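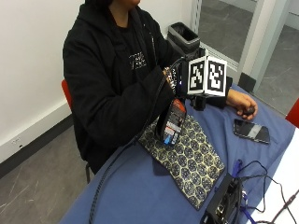

Would it be simpler to throw out the frames where the marker pose jumps and keep the rest? A reader sent us that question after the July issue, and added that their own team does it and loses very little sleep over it.

It is simpler, and for a long time we did the same. But the release of Rallska that went up on 2026-09-03 takes a different route, and we're so pleased with it that it gets most of this issue.

First, the problem. Rallska is the piece of our stack that takes camera video of a marked hand rig and gives back a path: where the hand was, which way it was turned, at every video frame. Everything later on depends on that path. Trindcombe, our planner, reads it to build motions an arm can follow, and Trindcombe is fussy. Give it a wrist that flips over and back between two frames and it will try very hard to plan a wrist that flips over and back.

The flips come from an old annoyance with flat square markers. When one is small in the view and facing the camera nearly head on, there are two tilts that explain its four corners almost equally well (anyone who has worked with these things is nodding now). A little noise on one corner and the solver picks the other tilt. With a marker on each face of a block, the cube helps a lot, because two faces seen together rule out most of the bad answers. Then the arm turns, one face goes out of sight, and you're back to a single square and a coin toss.

The old version solved each frame by itself and smoothed afterward. Smoothing a flip gives you a slow, graceful, completely wrong rotation, and those were the worst to find, as they looked so believable in the plots!

The new version keeps both answers alive. For every visible marker it holds the two candidate tilts with their errors, and it puts off the choice until it has seen nine frames. It then picks the chain of poses that fits the corners best and also moves the way a forearm can move. It's a small shortest-path search, and the core of it fits on one screen of code. We love that part.

So, back to the reader's question. The trouble with dropping the bad frames is where they fall. They pile up when the hand reaches, turns and closes on something, and those are the moments the planner most needs. On our test set of more than 2000 short clips, the dropped frames were bunched around the grasp in clip after clip. The recordings looked clean and had holes in the middle of the interesting bit. 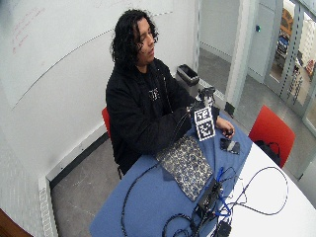 Two stacked markers on the handheld device, with a thin cable running down over the jacket sleeve.

The second big change is layouts. Rallska used to assume a cube, and the cube's geometry was buried in three different source files, which we're not proud of. A layout is now a short text file: a name for each marker, its size, and where it sits relative to a point you choose. Two flat markers, one above the other, is five lines. If a layout is badly measured, the new checker compares it with what the camera sees and prints the marker it trusts least. It caught a swapped pair of marker names in our own files the first time we ran it.

A few smaller things made it in too:

Timing. Camera and sensor logs are now lined up by matching motion in both, with a search window of 20 frames each way. You no longer have to tap the table at the start of a recording, though it does no harm if you're used to it.

Confidence. Each pose carries a score, and Trindcombe reads it. Low scores loosen the planner's grip on the path there, so it can cut a smoother line through a shaky stretch.

Viewer. Both candidate poses can be drawn over the video, the chosen one solid and the other faint. Step through a reach with that switched on and you'll see right away how often the old solver must have been guessing.

What still doesn't work well: motion blur. Fast swings smear the corners, both candidates come out poor, and the search picks the better of two bad poses. The Türkmen branch has a first try at fitting the blur itself. It's slow and we think it's great.

Old recordings can be run again without changes. Layout files from the Bellthorpe tools need the units line set to meters; the converter will do it if you pass it the folder. Please keep sending questions, especially the ones that disagree with us.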